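About Kilex

Kilex is a small astronomy school in Zirnville. We run evening classes, weekend observing sessions and a longer course for people who want to do proper variable star work from their own back garden. We have been at it for seven years now and we still get giddy when the sky clears!

The whole thing began with Mieke Vandenberghe's garage and a second-hand reflector with a sticky focuser. Mieke had taught physics for most of her working life and wanted to teach the bit she liked best, to people who had chosen to be there. The first class was held on her driveway. Someone had brought soup, someone else had brought a star chart for the wrong hemisphere, and they spent most of the night looking at Mira, which happened to be bright that winter. A good many of that first group are still on our mailing list.

These days we have a classroom on Kahraman Road and, up the hill behind it, the Hanik dome, which holds our main telescope. The classroom is where you learn to read a light curve, plan a night and work out how much of what you measured came from the star and how much from the streetlamp next door. The dome is where you find out whether the plan was any good.

What we teach

Our main subject is stars that change. Some swell and shrink over months, some are pairs that pass in front of each other, and some flare without any warning. They make wonderful teaching objects. You can follow a few of them with nothing but your eyes and a chart, and the notes you make are worth keeping. Students on the long course pick one star in their first week and stick with it, and by the end they tend to talk about it like a relative (usually a difficult one).

The beginners' evenings take 20 people at a time and need no maths beyond what you'd use to split a bill. The long course does need some, and Bongani Shezi runs a relaxed catch-up hour before each class for anyone who hasn't touched a logarithm in decades. He is very good at it, and he brings biscuits.
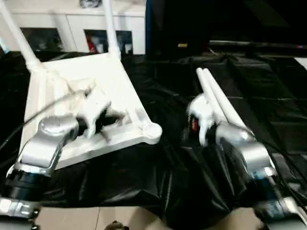 Observing nights are the part everyone remembers, and we put a lot of care into making them comfortable. You'll spend a long time sitting still and looking up, so dress for weather much colder than the forecast says, and bring a flask. Seats are provided, plain white plastic chairs of the sort you see there, with moulded ribs on the underside, and you are very welcome to bring a cushion or a recliner of your own if you'd like something softer. Red torches only once you are past the gate, please. Phones stay in pockets.

Who we are

Mieke still leads the long course and still prefers a paper logbook. Bongani looks after the beginners and the school visits. Nevzat Soylu keeps the telescope and its camera in good order, and teaches the photometry sessions, where you turn a night's worth of pictures into a single honest dot on a graph. Oğuzhan Yazıcı joined us as a student, did the long course twice and now runs our archive, which has grown to nearly 2,000 nights' worth of student measurements, many of them scanned from pencil notes. If you studied with us in the early days and have an old notebook in a drawer, he would love to hear from you!

Visiting

Zirnville station is a short walk from the classroom. The path up to the dome is steep and unlit, so we go up together, and there's a lift by car for anyone who would sooner not walk it. Under-16s need an adult with them. If it's cloudy we stay down at Kahraman Road and work on archive data, with the heating on.

New beginners' evenings open for booking each December, and the long course has 3 intakes a year. Write to us through the contact page and Bongani will usually reply within a couple of days, a bit slower if it's been clear.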